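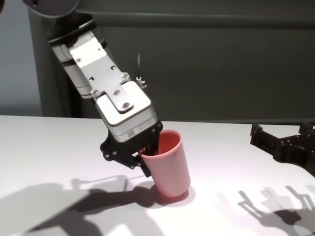 4 Placing and using tumblers on the white top

4.1 Scope

This section covers the Nilosari worktable with the white top, used together with Pusico plastic tumblers. It assumes that the frame has been assembled and leveled as described in Section 3. If the table has been moved since it was leveled, repeat the leveling procedure before going on.

Tumblers in other colors of the same series are set up in the same way. The pink tumbler is used in the figures. For drinking glasses, stoneware mugs and any vessel with a foot ring, see Section 5.

4.2 Before you start

You will need:
- the tumblers, washed and dry
- one soft lint-free cloth
- one jug of cold or lukewarm water, 600 ml or less
- the leveling key supplied with the table

NOTE: The leveling key is packed in the same bag as the Adeleke foot pads. If the bag is missing, order part 148 from your dealer. A standard hex key of the same size may be used instead.

CAUTION: Do not place the tumblers on the top while the feet are being adjusted.

4.3 Preparing the top

1. Clear the top completely, including the cable tray cover if it has been left on the surface.
2. Remove the protective film. Start at one of the rear corners and pull slowly toward the front, keeping the film low and close to the surface. Do not use a blade.
3. Wipe the top with a damp cloth, working from the far edge to the near edge.
4. Wipe again with a dry cloth.
5. Look along the surface from one end at a low angle. Grit and film residue show up most clearly from this position. Lift residue with a fingertip or a damp cloth.
6. Leave the top uncovered until it is fully dry.

Bostis surface cleaner may be used in step 3 if water alone does not remove the film adhesive. Apply it to the cloth and keep it off the edge band. Rinse with a second damp cloth. Solvent cleaners, scouring powder and melamine sponges dull the finish and are not covered by the warranty.

4.4 Placing a tumbler

The tumblers taper toward the base. The wide end is the opening and carries a slightly thickened rim. The narrow end is the base and must be in full contact with the top before the tumbler is filled.

1. Hold the tumbler by the side wall, with the opening up.
2. Lower it until the base touches the surface. It is normal for one side of the base to touch first.
3. Let the tumbler settle upright, then release it.
4. Press lightly on one side of the rim and let go. The tumbler must not rock.
5. If it rocks, turn it a quarter turn and repeat step 4. If it still rocks, go to 4.6.

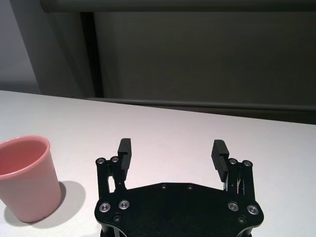
Figure 4-1. Tumbler upright, opening up.

Keep a clear margin between the tumbler and every edge of the top. One hand width is enough on the long sides. On the short sides, allow two hand widths if people will be passing the table.

CAUTION: Do not slide a filled tumbler across the top. Lift it, move it, and set it down again. The base is narrower than the rim, and a filled tumbler that catches on a crumb or a seam can go over.

CAUTION: Do not set a tumbler across the joint between two tabletops, even when the joint has been leveled.

4.5 Lighting and shadows

A white top shows shadows and reflected color more strongly than a wood-colored one. The following are normal and do not indicate a stain or a fault in the finish:

- a soft gray shadow next to the tumbler, with a blurred edge
- a faint pinkish tint on the surface close to a pink tumbler
- two or more overlapping shadows where the room has several lights

To tell a shadow or a color reflection from a stain:

1. Note where the mark is.
2. Lift the tumbler clear of the top.
3. Look at the same place again. A shadow or reflection moves or disappears with the tumbler. A stain stays where it is.
4. If there is a stain, clean it as described in 4.3 and check again after the surface has dried.
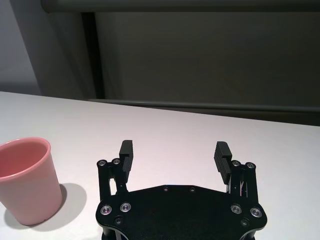 Figure 4-2. Shadow beside the tumbler. Normal appearance.

If the shadows are distracting, move the lamp, not the table. With a single lamp, the shadow falls on the side of the tumbler away from the light. Raising the lamp shortens the shadow. A second lamp on the opposite side makes each shadow paler but adds another one. Diffuser panels for the Nilosari lamp rail are listed in the accessories table, item 155.

NOTE: Color in a pink tumbler looks deeper inside the opening than on the outer wall. The plastic is the same. Do not return a tumbler for this reason.

4.6 Checking the tumbler

Check each tumbler before first use, and again if it has been dropped. The tumbler must be empty and dry.

1. Look into the opening. The inside wall must be clean, with no cracks.
2. Run a fingertip once around the rim. It should feel even all the way. Discard a tumbler with a split or sharp rim.
3. Turn the tumbler on its side, holding it with the long axis level, and look along the wall from base to rim. Rotate it slowly through one full turn.
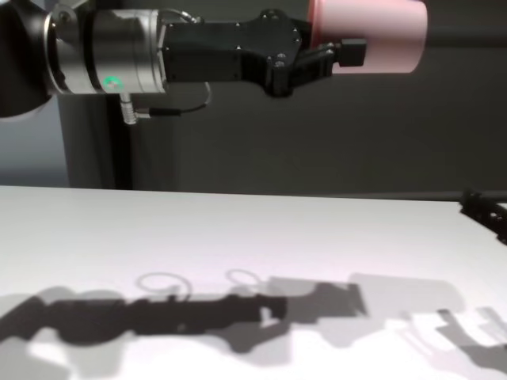
4. While it is still on its side, check the base for burrs and for leftover label adhesive. A burr is the most common cause of rocking. Small burrs can be removed with fine abrasive paper laid flat on a board. Rub the base on the paper in a figure-eight motion, five or six strokes at a time, and test on the table between rounds.
5. Rinse the tumbler, dry it and repeat the rocking test in 4.4.

If the tumbler rocks in one place on the top but stands steady in another, the tumbler is good. Check the top for grit at that place. If three or more tumblers rock in the same place and the surface is clean, return to Section 3 and level the frame again.

CAUTION: Do not lay a tumbler on its side on the table and leave it. It will roll. The taper makes it roll in a curve, and the edge of the top has no lip.

4.7 Filling

1. Place the tumbler as described in 4.4.
2. Pour from the jug with the spout just above the rim. Do not rest the jug on the rim.
3. Stop two finger widths below the rim.
4. Wipe up drips at once, including water that has run under the base.

CAUTION: Do not fill the tumblers with boiling water. Let hot drinks cool first or use a mug (Section 5).

CAUTION: Red juice, beet juice, turmeric and coffee mark the white top if left to dry. Use a coaster or tray with these.

4.8 Daily care

After each use:
- Empty the tumblers away from the table.
- Wash by hand with mild dish soap, or in the upper rack of the dishwasher at the normal setting.
- Dry the base as well as the wall.
- Wipe the top from the far edge to the near edge.

Every month:
- Repeat the low-angle inspection in 4.3, step 5.
- Check the foot pads for grit and wipe them.
- Check the rim of each tumbler.

The matte wall of the tumbler takes on a light shine where it is handled often. This does not affect use. Do not try to restore it with abrasive pads.

4.9 Storage

Stack the tumblers upright, one inside the next, only when dry. Do not stack more than six. To separate two tumblers that have stuck together, hold the outer one in warm tap water for a minute and twist the inner one gently. Do not pull on the rim with pliers or lever it with a knife.

When the table is folded away or covered, remove the tumblers first. The fitted cover for the 2000 mm top is not designed to go over standing objects and will tip them when it is pulled tight.

4.10 Troubleshooting

Tumbler rocks everywhere on the top
Burr or adhesive on the base. See 4.6.

Tumbler rocks in one place only
Grit on the surface, or frame out of level. See 4.3 and Section 3.

Gray mark beside the tumbler
Shadow. Confirm with the test in 4.5.

Pink tint that remains after the tumbler is lifted
Dried drink residue. Clean as in 4.3, step 3.

Ring left under the tumbler
Water trapped under the base. Wipe with a damp cloth, then a dry one. Repeat after the surface has dried if the ring is still visible.

Continue with Section 5 for mugs and glassware.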